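How to Read a Wrestling Company's Quarterly Report

Thursday, May 17, 2018
By Raffaele Marchetti

14 shares | 3 comments

Every few months a wrestling company that trades its stock puts out a report, and within an hour social media is full of people saying business is booming or the place is about to be sold. Most of them have read the headline and one chart. The full report is free, and you can get through the useful parts in an evening if you know where to look.

You don't need an accounting background. You need the report itself, the one from the same quarter a year earlier, and somewhere to write things down. I use a spreadsheet with one row per quarter.

Step 1. Get the filing and skip the press release

The press release is written by the company to make the quarter look good. It isn't false, but it picks what goes first. Go to the investor page and download the full quarterly filing. Save it with the year and quarter in the file name. You will be opening it again next year.

Step 2. Find the revenue table

Look for a table that splits revenue into segments. A wrestling company usually has television rights, a streaming service, live events, and merchandise. The names change from one company to another, and sometimes the same company renames or merges segments. When that happens, look for a note restating last year's figures under the new names, and use those.

Write down each segment for this quarter and for the same quarter last year. Don't compare with the quarter just before. If the biggest show of the year falls in one of them, the comparison tells you nothing.
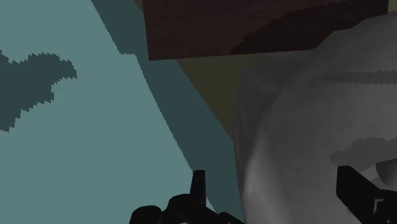
Once the segments are down, work out what share of the total each one makes up. For a small promotion, ticket sales may be most of it. For a large one, television will probably be well ahead, and that changes how you should think about a half-empty arena. A bad night at the gate hurts a company that lives on tickets. It hurts a lot less when a network is paying for the show either way.

Step 3. Look at subscribers the right way

Streaming numbers cause the most arguments. There are usually three of them:

Total subscribers, which may include people on a free trial.
Paid subscribers at the end of the quarter.
Average paid subscribers over the quarter.

Use the average. The end-of-quarter number jumps if a big event lands in the last week, and some of those people cancel before the next bill. If the company only gives you one number, check the footnotes to see which one it is.

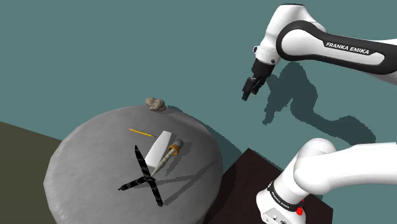
What if the company stops reporting subscribers at all?
Use streaming revenue in its place and compare it with the same quarter last year. You lose some detail, but if the monthly price hasn't changed, revenue and paid subscribers will move together closely enough for this purpose.

Step 4. Work out the average crowd

Take total paid attendance and divide it by the number of events. Say a promotion sold 3,000 tickets over 3 shows. That's 1,000 a show. Do the same for last year. If total attendance fell but the average held up, the company ran fewer shows — a scheduling decision, and often a sensible one. If the average fell too, fewer people want to come.

Keep domestic and overseas events on separate lines. Overseas tours draw bigger houses and come around less often, and one tour can hide a weak run at home.

Step 5. Check the contract dates

Search the filing for "rights agreement" and "expire." Television deals run for years, so the number that matters most may not move for a long time and then move all at once. Write the end date at the top of your sheet. Sale rumors tend to cluster around those dates, and having them in front of you makes the rumors easier to judge.

Step 6. Read the risk section once

It's long and mostly the same each time. Read it all the way through once, then compare later versions for new paragraphs. Look for anything about voting control. Where one family holds shares with extra votes, a sale can't happen without them, whatever a buyer offers.

After four quarters you'll have a year of rows, and you can start making year-over-year charts from your own sheet.

3 comments

Shabnam Durrani
Is there a reason to track merchandise sold at venues separately from the online store?

Raffaele Marchetti
I do. Venue sales follow attendance, so I divide them by tickets sold. The online store spikes in December and has its own row.

Gert Kekana
The part about average subscribers cleared up an argument I've been having for months. Thanks.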